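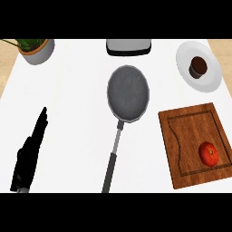 3.2 Simulated Task Environment

Figure 2. Simulated tabletop used in the student project, with the gripper to the left of the frying pan and a tomato on the cutting board.

All policies in this study were trained and tested in simulation by undergraduate teams enrolled in the robot manipulation course at Schwaiger College. The environment, named Stadik, was prepared by Abdul-Rahman Agbenyega and released to the teams in September. Each team received the same starter code and the same set of 275 demonstrations.

The task shown in Figure 2 requires the arm to grasp the tomato and place it in the pan. The remaining objects, among them a potted plant and a plate holding a small brown cup, play no part in the task and serve as distractors. Object positions are sampled anew at the start of each episode, subject to a minimum spacing between the pan and the cutting board. An episode ends when the tomato is at rest inside the pan or when the step limit is reached.

The 21 participating students submitted a total of 1,781 evaluation episodes. Episodes in which the physics engine reported an unstable contact were removed before scoring. Teams were permitted to change the network and the training schedule but not the camera placement or the controller gains. Contact with the pan handle was recorded separately, as early submissions often struck it while moving toward the board. These contacts are reported in Section 4 and do not count as failures.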